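Pretton desktop teardown notes, README

Last touched 10/3/22 by Eino Tikkanen. Still rough, fix as you go.

What's in here

Notes, parts sheet and photos from taking apart old office desktops at the Suvholm bench. 80 towers on the intake list, almost all the same general layout. Sheet is one row per tower, one column per part. Photos go by tower number, same number as the sticker on the case.

Files

parts.csv - the main sheet
order.txt - what comes out first, second, etc.
screws.txt - which screws go in which tub
photos/ - side panel off, nothing removed yet
old/ - Lenni's sheet from September, don't edit, column names are differnt

How we do a tower

Power cord out, hold the power button a few seconds. Lay it on its side, panel off. Photo before you touch anything. Then data cables, then power plugs, then drives, then expansion cards, memory, power supply. Board last. Processor stays in the socket until the board is out of the case, Recep's rule, and he's the one who straightens pins.

Cable bundles: don't cut the ties if you can slide them off. Power leads stay with the power supply. SATA cables go in the flat box, coiled, not knotted. Blue plastic clips and latches get their own bag, they crack if they're thrown in with the steel. 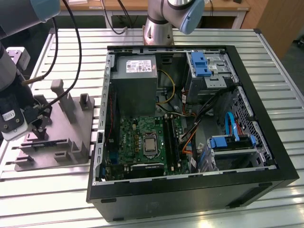 Do the drives need to be wiped before they go in the drive box?
Wiping is Jarmo's job and happens after. Write the tower number on the drive in marker, put it in the box, leave it alone.

Columns in parts.csv

tower - sticker number
psu - label read? y/n, wattage if you can make it out
mem - number of sticks, size if printed
cpu - fill in after board is out, blank is fine
card - anything in the expansion slots, one word
optical - y/n
hdd - y/n, plus clips ok / clips broken
notes - keep it short

Blank means not checked. Don't put 0 for not checked, Lenni's sheet did that and we had to redo 12 rows.

Known problems

Rows 7 and 6 are swapped in the old sheet, right in the new one.
Some psu labels were read off the photo and not off the part. Small print, so treat wattage there as a guess.
"card" mixes up graphics and network cards in places. Eero Valtonen is going through it.
Slot covers are not counted. Loose ones go in the steel tub.
No testing info. A part being listed says nothing about whether it works.

Where stuff goes

Memory and processors to Suominen, in the antistatic trays. Power supplies and bare cases to Nanda, they want the side panels too so put them back on, two screws is enough. Drives stay here untill Jarmo signs them off.

To do

- merge the September rows
- rename the photos that still have no tower number
- more small bags
- screws.txt is missing the optical drive screws (the fine thread ones)

Questions to Eino or Recep Şimşekoğlu. Sheet changes, put your initials in notes.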